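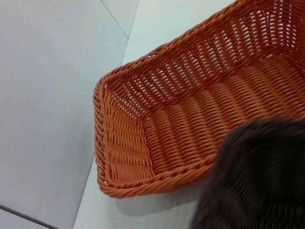 I have now been through the cane sample cards that came with the Prikulitz estate, and I can answer most of what was asked last week. The cards run from undyed to a dark walnut brown, and every one of them is natural material. Several people wanted to know how to tell a cane or willow piece from a synthetic one when all they have to go on is a photo from a seller. Color is a fair first hint. A bright orange like the one on the basket at the top of this message, with a slight gloss along the ridges of the strands, would make me ask the seller what it is made of before I paid for it. Dyed willow can be strong in color too, but in my experience it comes out uneven from rod to rod and duller where the bark side was scraped.

More on that further down. First the quoted part, so that those who joined after Tuesday can follow.

Ottmar Rieger wrote:
> I bought a chair seat kit from Tanetti in the spring and have
> used up the binder cane on the first chair. The second chair
> has 3 broken strands in the front rail and I would like to
> patch it instead of stripping the whole seat. Is this worth
> doing? The chair is in daily use in my kitchen.
>
> Also, is there any rule for how long to soak? The leaflet
> says one thing and the man at Kiketar told me another. I left
> a coil in overnight and it went gray.
>
> Last question. My wife wants a log basket to match and I see
> a lot of them for sale labeled "rattan" at very different
> prices. Are they the same stuff?
>
> Ottmar

Ottmar, in order.

Patching. If the breaks are at the front rail, I would not patch. The front edge takes the load every time someone sits down, and when strands start to go there the ones next to them are usually close behind. I have patched seats for people who wanted it done cheaply and I have seen most of those chairs again within the year. A patch in the middle of the panel holds up better, especially on a bedroom chair that mostly has clothes on it. For a kitchen chair, strip it and do the whole seat.

Before you strip it, measure the spacing of the holes and write it down inside the rail in pencil. Check also that the holes are clear all the way through. On older chairs people have sometimes glued pegs in, and these have to be drilled out from below with a bit slightly smaller than the hole. Go slowly. A split rail is a much bigger job than a seat.

Soaking. Overnight is too long, and the gray color is from that. Seat cane needs a short soak in warm water and then a rest in a damp towel. I take a strand out and bend it around my finger. If it bends without cracking on the glossy side, it is ready. Thick reed takes longer. The leaflet and the man at Kiketar may both be right, for different sizes. Your gray coil is probably still sound if it doesn't smell musty. Use it for practice or for the back of something.

The log basket. No, they are not all the same stuff. "Rattan" in a listing can mean the real vine, split or whole, or it can mean plastic strand over a metal frame. Sellers may write "synthetic rattan," "poly rattan" or "resin wicker," and some leave the first word off. With the piece in your hands it is easy. Look for a cut end. Real rattan shows small pores, like the end of a drinking straw packed with thinner straws. Plastic is smooth or hollow. Real rattan also has nodes, and a long strand with no change in it anywhere is suspicious. Please don't use the hot needle test that gets passed around. It marks the piece, and the fumes are bad.

Plastic is fine for a porch or a bathroom. I would not put it next to a stove, and I wouldn't put real cane very close either.

Two housekeeping matters. The Baxter pattern sheets have been rescanned, and the new file has 177 pages. The old scan was missing the chapter on rush. If you printed the old one, you only need to print that chapter. The supplier list is also updated, with Tanetti's new minimum order of 300 grams for binder cane. Several of us have asked them to bring back the smaller coil, and they have not answered.

I still need someone to identify item 1357 from the Prikulitz tools. It has a short steel blade with a notch, set in a pear-shaped handle, and the notch is worn on one side only. I took it for a rod cleaver at first but the angle is wrong. If you have seen one, write to me off list.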